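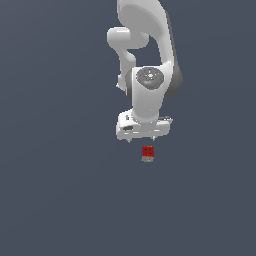 White robotic arm on a dark blue-grey background (computer render)

Setting up your Tikham home energy display
Last updated: November
4 min read

I'm Anoma Ranasinghe and I write the set-up guides for Sembiring. I also have a Tikham on my own kitchen windowsill, so I've done all of this at home in my slippers. You'll need your smart electricity meter already fitted and working, the Tikham display, its power lead, and the pairing card that came in the box. If you've lost the card, the same code is on the sticker inside the battery cover.

Section 4: Pairing the display with your meter

1. Plug the display in somewhere near the meter. You can move it later, but for pairing I like to have it in the same room, or in the hall if the meter lives in a cupboard under the stairs.

2. Wait for the start-up chime. The screen will say Hello and then go blank for a bit before the menu comes up. Leave it alone while it's blank – I pulled the plug the first time and had to start over.

3. Press Menu, then Meters, then Add new. Type in the code from your pairing card. It's all capitals, and there are no letter Os in it, only zeros.

4. Press Pair. The little aerial sign at the top will blink while it looks for your meter. Mine found it before I'd filled the kettle, but a thick-walled house can take a good deal longer (my sister's old cottage in Trisevcombe took most of lunch!).

5. When the aerial sign stays lit, press OK. You should see your current use in watts. Switch on something hungry, like the kettle or the oven, and watch the number climb.

Note: if the display shows code 1016, it can't hear the meter. Move it closer and press Pair again. Code 1271 means the meter has answered but your supplier hasn't switched on the data link yet, and no amount of button pressing at your end will shift that. Ring the supplier and read the code out to them.

Caution: don't open the meter, break its seals or poke about in the wiring to get a better signal. If the meter is buzzing, scorched or hot to the touch, leave it well alone and call your network operator's emergency line.

Section 5: Prices and alerts

1. Go to Menu, then Tariff. Most suppliers send the prices through by themselves overnight, so have a look the next morning before you type anything in.

2. If the prices are still blank, pick Enter by hand. You want the unit rate and the standing charge, both in pence, and they're both on your bill. Check whether your bill shows them with VAT. The display expects VAT to be in already.

3. If you're on a day and night tariff, choose Two rates and put in the hours for each. Mine goes cheap at half past midnight, and I run the dishwasher then.

4. For alerts, go to Menu, then Alerts, then High use. It comes set to 2000 watts, and at that level my kettle set it off every single time. Turn it up with the plus button until it stops nagging you, or switch the sound off and keep the red light.

Note: changing the tariff doesn't change your past costs. The old days stay at the old price, and the new one starts from the moment you press Save.

Using the Sirnivau app as well

You can see the same figures on your phone with the Sirnivau app. Pair the display first, then open the app, tap Add display and scan the square code on the back of the Tikham. The phone and the display both need to be on your home wifi while you do this. The app runs a little behind the display – when I turn the oven off, the screen in the kitchen drops straight away and my phone catches up later.

If you move house, press Menu, then Reset, then Forget meter before you pack the display. It will then be ready to pair with the meter at your new place, starting from step 1 of Section 4.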